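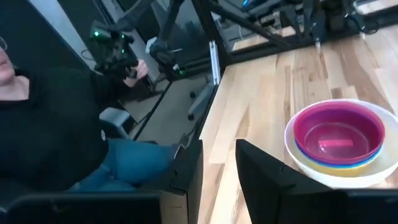 The pink one always ends up on top

White on the outside, then yellow, then blue, then the pink one sitting up there like the cherry on a sundae. My favorite stack in the whole place, on my favorite table! The small pink rectangle in the bottom of the top bowl is very nearly the same pink as the bowl, only a touch lighter, and I love how the two go together.

Welcome to the bowl page

Hi again! I promised a few of you a page about the nesting bowls after the shelf page went up in October, and I've finally sat down to do it. It's a small gallery this time and I've talked a lot more than usual, so get a coffee or skip around as you like.

Where the bowls came from

I bought the set at Phromma, the housewares store two streets over from us that has the bins out on the sidewalk. I'd gone in for clothespins. The bowls were in one of the bins with a rubber band around them and no box, and I carried them home under my arm on a Sunday morning with the clothespins rattling inside (I did remember the clothespins, for once).

I'd been using a set of heavy ceramic bowls from my aunt, and they're beautiful, but I have chipped three of them and I was starting to feel nervous every time I made pancakes. Plastic suits me. I knock things off counters. I stack things in the sink and forget them there – and then I pile more things on top.

What each one gets used for

White is the big one, with the nice broad rim you can really get your fingers around. Bread dough goes in it, and popcorn, and all the salad for when Tassanee Petchrat and her boys come over. It's also where the green beans go while we're snapping them at the table, with the ends going on a sheet of newspaper.

Yellow is pancake batter and anything with eggs in it. I don't know why. It just feels right, and now everybody in the house reaches for yellow when there are eggs.

Blue is fruit, mostly grapes and the little oranges, rinsed and put out on the table after school.

Pink is for everything small. Rubber bands, buttons, the batteries I mean to take to the drop-off, bits of a puzzle. I'd say it does the least cooking of the four and the most actual work! It's glossy inside and wipes clean in one go with a dish towel, even the time Kamol used it for glue.

About the table

Several of you asked about the table after the last page, so let me get to that. The top is made of narrow boards, some pale blond and some more of a honey color, and they go back and forth in no order that I can find. We got it secondhand from Gwenaël Barbier when he moved into the smaller apartment. It took two people and a lot of arguing to get it around the corner by our stairs.

It's the lightest thing in the room apart from the white wall, and bright colors look wonderful on it. I used to keep a tablecloth on, a dark green one, and when I took it off to wash it I never put it back. Crumbs do hide in the grain, so I go over it with a damp cloth in the evening and dry it right after. Every so often I rub in a little mineral oil and we eat on the couch that night.

Putting them away

The set lives nested, big to small, on the lower shelf next to the colander. Dry them well first! If you nest them wet they grab hold of each other and you end up standing there pulling at the rims with both hands. Mine did that the first week. A little warm water around the outside got them apart, and since then I leave them upside down on the rack until after lunch.

I also gave up on keeping lids in the same cabinet. Lids are over by the foil now, standing on edge in an old letter holder, and that's a page for another time.

Some answers from the last page

To Ketsara Srisuk – yes, the shelf paper peels off, start from a corner and go slowly.

For whoever asked if the store ships, I'm afraid I've only ever walked there. They had more sets in the bin last time I passed, with the same four colors.

And the pancake recipe is coming, I just need to write down how much milk I use and stop pouring it straight from the carton. Next up is the drawer with the wooden spoons in it.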